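The House Rules Nobody Framed

Ask me what keeps a good robot program going and I'll bore you about paperwork until the coffee runs out. I spent part of March reading the handling guide put out by Gendanico, a small outfit that teaches machines to pick up everyday stuff in everyday homes, and I loved it more than I should admit (57 pages, and I read the appendix twice!).

The first rule is my favorite: leave the room alone. Earlier versions told people to clear the table and pull the curtains. Vashisht, the project that grew out of that work, crossed all of it out. A real bedroom has coats by the window and bags on the sill, and a machine that only knows tidy tables is going to have a rough time at my place.

Then there's the grip rule. Close slowly, stop when the pads hold, and never squeeze a package to see what happens. Bottles get picked up any way up, as long as the cap is screwed on first. Medicine cartons can stay on the table as part of the background, but they have to be empty before anyone starts, and I was glad to see that one in bold type.

The privacy section runs long. Mail goes in a drawer, family photos get turned around, and anybody who lives there can call off the session, no questions asked. Grostau, which checks the recordings, tossed 2 whole batches last year over a single envelope. Harsh? Maybe! I'd still rather have them fussy.

Bottle and snack pack, both in the grip:
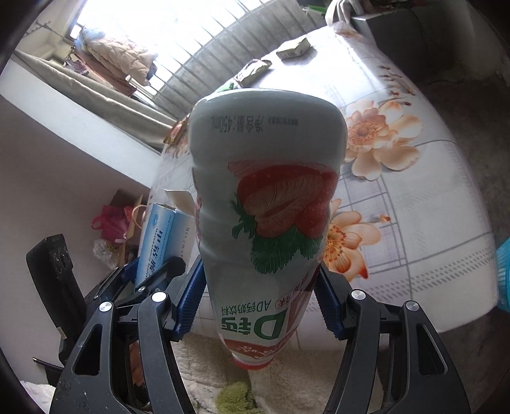
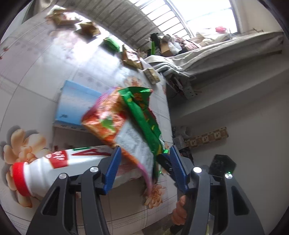 What I can't settle is how strict the logging rules ought to be. Novov wants a note for every single grasp, and its last round came to 1,657 of them, with the target set at 2,000. I tried keeping notes like that for one afternoon in my own kitchen and quit before I'd finished the spice rack. A short note every few minutes seems plenty to me, plus a longer one whenever something gets dropped. The guide's next revision is supposed to take up the question, and I've already sent in my two cents, spice rack and all.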